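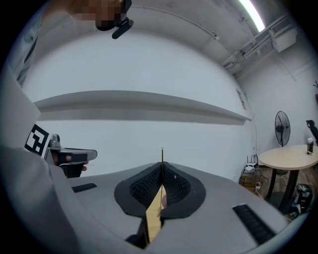

Sigrún Lykkegaard says she doesn't mind the arm clearing tables as long as it doesn't clear the rota as well. She said it at the end of the break, putting her cup in the rack, and then went back down to the canteen. I wrote it on my hand so I'd have the wording right.

I said I thought the hours were safe until summer. She said until summer wasn't the same as safe. I had no answer to that and I still haven't.

Early start, dark when I got in. Two of us on grippers all morning. The job was small wooden pieces, which are worse than crockery. With a plate you can be slightly out and still get it. A thin stick wants both hands lined up before you close, and you can't feel it the way you would with your fingers. My right thumb was sore by ten. I've asked for the softer pads again.

The head camera strap has been shortened, and it sits better now but leaves a line on my forehead. It was still there in the bus window going home.

Trumeo went down for a bit before lunch and wouldn't take uploads. We carried on and kept the takes on the units. They all went up in the afternoon. The week's total stands at 468, which is over what Nørgaard asked for, so I expect they will ask for more next week. The target is 60 a shift each. I can do that on easy tasks. On the sticks I can't, and I said so on the sheet in the box for remarks, which I don't think gets read.

After lunch we changed to table laying.
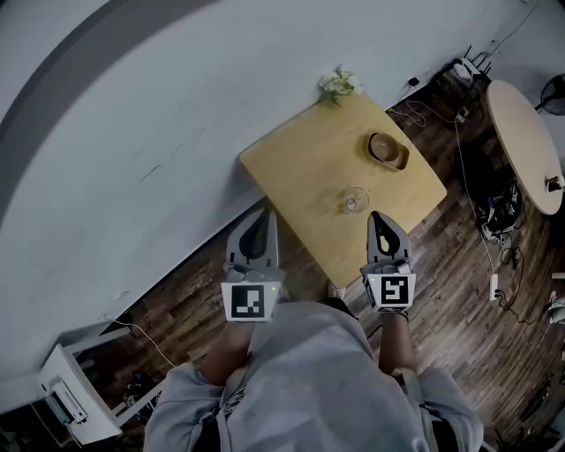

Sullness site, Task Recording Team: work diary

Bowl, glass, flowers. The flowers stay where they are, up in the corner, and you work round them. I prefer this to the sticks. It's close to what I did for years downstairs, except that I used to lay a table without thinking and now I have to think about every part of it. Which hand goes first. Whether I lift the glass or slide it. I always slid it. The instructions say lift, and the takes where I slid it have been marked as faults.

I asked about that at the four o'clock call. The answer was that the Brirer arm can't be trusted to slide a glass on every surface, so it will be taught to lift. Fair enough. But it means I'm learning the arm's way of doing it so that it can learn it from me, and last night at home I caught myself lifting a glass straight up off my own kitchen table and putting it straight down again.

Stopped twice to check the lights on the grippers. Both were green each time. After the trouble in January, when we lost most of a day to a dead unit, I look at them more than I need to.

I also moved my feet wrong and leaned on the table, so that take had to go. There are still a lot of cables on the floor. I've put it on the sheet that they should be taped down along the wall, at least on the side where people walk.

The letter about the canteen came round by email at half past four. 34 jobs are covered by the change. The wording is that no post will be "removed as a direct result", and that some posts will be "reshaped". Mine is one of the reshaped ones already, I suppose. I'm paid slightly more than I was, I sit down less than I thought I would, and I don't talk to customers any more. I miss the regulars more than I expected to. The man with the two boiled eggs still waves through the glass when I go past with my badge on.

What I'd want written down somewhere is who gets to come up here. So far it has been people who put their names forward in the first week, and most of the evening shift never saw the notice, as it was on the board by the day lockers. Sigrún has asked for it to be put up again with a proper closing date. I said I'd back her, and I've sent the email to say so. No reply by the time I left.

She also wants to try the grippers herself before she makes up her mind. I've asked for a slot on Saturday, when the room is quieter. She is left-handed and nearly everyone recording at the moment is right-handed, so that would be useful to them as well, and I put that in the request.

Tomorrow: more bowls and glasses, then cutlery if the new trays arrive. Bring plasters for the thumb. Ask about the pads. Find out if "reshaped" comes with a new contract or only a new job title.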